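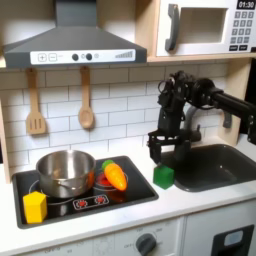 The spoon and the slotted spatula, hanging up under the hood.

13 Jul 2019

So we've been in the new place for 4 months now and I still haven't sorted out the kitchen. The real one, I mean. I've read every kitchen forum going and I have opinions about drawer runners that I never wanted to have.

The trouble started with the quote. We went to a showroom called Hamberg first, all soft lighting and free coffee, and a very nice woman drew us a lovely plan with an island in it. We don't have room for an island. We barely have room for the bin! She moved a wall on the screen as if it was nothing and I went along with it because I was enjoying the biscuits. When the price came through by email I shut the laptop and went out and pulled up some weeds.

Then we tried Turkar, over by the retail park, and that was much more our sort of thing. Plain white doors, no fuss, and you can buy the cupboards one at a time if you want to. I bought a single base unit for 189 pounds to see if I could put it together myself. I could, in one evening, with the door on upside down. It's still upside down. I've got used to it.

What I'm stuck on now is worktops. I grew up with a kitchen where everything was brown and the worktop had a burn mark by the cooker in the shape of an iron, and I was very fond of it. Everything in the shops is either shiny black (shows every crumb) or that speckled grey stuff that reminds me of the dentist. I'd love proper wood, but everyone says you have to oil it, and I know what I'm like. I have 2 houseplants left out of a windowsill full.

The cooker is staying, anyway. It came with the house, it has one dodgy ring and the oven runs hot, but it makes the best roast potatoes I've ever done, so I'm not touching it. 70 minutes, near the top, don't open the door.

Next job is painting. I've got a tester pot of a sort of pale mustard on the wall by the back door and I like it in the morning and can't stand it by teatime. If anyone has lived with a yellow kitchen for a few years – through a winter, I mean – please leave a comment and tell me how you got on. I'd like it all done by October, when my sister comes to stay.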